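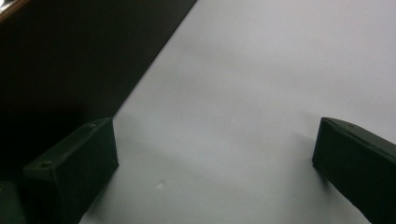
# Working Group on Hand-Held Gripper Practice - Minutes

Dendale site, upstairs meeting room, June 2018

Chair: Pongsak Boonchu
Present: bench leads from Dendale and Rarkotholm, the safety officer, one person from the print shop, two operators from the evening shift
Apologies: Gallardo (no one free to travel)

## 1. Minutes of the last meeting

Accepted with one change. Under "Storage", the sentence saying grippers may be left on the bench overnight should have said they may not. The chair will correct the master copy.

## 2. Matters arising

The print shop has replaced the cracked finger reported by Rarkotholm. The old part was kept and was passed around the table. The crack started at a screw hole. The print shop thinks the screw was overtightened. Rarkotholm said they had no torque driver at the time and now have one.

The labels for the storage bins have not arrived. Carried over.

## 3. Draft rules, section 4: Start and end of a recording

The draft says each recording begins with the fingers open and nothing between them, held over a clear part of the work surface. Dendale already does this. Rarkotholm starts with the fingers closed and opens them on the way to the first object.

Rarkotholm asked whether the difference matters if the opening width is logged anyway. The Dendale lead said it does for them. Their check script reads the first moments of each recording as the fully open value, and a closed start throws off everything after it. Of the 79 recordings Rarkotholm sent over for the trial, 16 had to be corrected by hand for this reason.

After some discussion it was agreed to keep the open start. Rarkotholm will change over once its current batch is finished. The end of a recording stays as drafted - fingers open, object released, tool lifted clear.

The evening shift asked how long the open position should be held. The draft says "briefly". Agreed to change this to two seconds.

## 4. Draft rules, section 5: Work surface

Text as drafted: "The surface must be plain, matte and free of marks that could be taken for an object."

The safety officer asked who decides what counts as a mark. One of the operators said that small specks turn up all the time and that stopping to clean for each one would slow the shift down badly. The Dendale lead did not want a size limit in the rules, as people would then argue over the size limit.

Agreed wording: "The surface must be plain and matte. Wipe it down at the start of each shift and after any spill. Small specks that do not move and are not near the object may be left."

Dark items next to the work surface were also raised. Rarkotholm keeps a tool case beside the board and would like to go on doing so. There was no objection, as long as it stays in one place for the whole recording and the operator's arm does not knock it. To be added as a note, not as a rule.

## 5. Draft rules, section 6: Gripper checks

The print shop presented the new check sheet. Before each shift the operator should:

- open and close the fingers fully by hand and feel for sticking
- look at the screws on the top of each finger and tighten any that stand proud
- check the inner faces for dirt, tape residue or wear
- compare the two fingers and report it if one sits lower than the other
- wipe the lens with the cloth supplied, not with a sleeve

The evening shift found the sheet easy to follow but asked for it to fit on one side of paper. The print shop will cut the header.

There was a longer discussion about color. Dendale fingers are printed in dark green. Gallardo had asked by email whether it could print its own in light gray to save buying in filament. The Dendale lead was against this, and said that gray fingers over a light work surface would be hard to pick out. The chair noted that the rules so far say nothing on color. Agreed that fingers should be dark and matte, and that both fingers on a tool must come from the same batch. Gallardo to be told.

## 6. Hand safety

The safety officer reported a pinched thumb at Rarkotholm. No lost time. The operator was clearing an object from between the fingers while still holding the trigger. The rule on this already exists (section 2) but is not on the check sheet. Agreed to add it at the top, in bold.

## 7. Tastevton trial

Tastevton will test the rules with new operators before they go to all sites. They will be given the printed rules and check sheet only, with no spoken training, so that gaps in the text show up. Results are expected in September.

## 8. Actions

- Chair: correct the last minutes; reply to Gallardo on finger color
- Dendale lead: redraft sections 4 and 5 and send them out
- Rarkotholm lead: move to open start after the current batch
- Print shop: shorten the check sheet, add the hand safety line, chase the bin labels
- Safety officer: send the thumb report to Tastevton

## 9. Any other business

The evening shift asked for a second stool at bench 2. The chair will ask facilities.

Next meeting to be set once the Tastevton results are in.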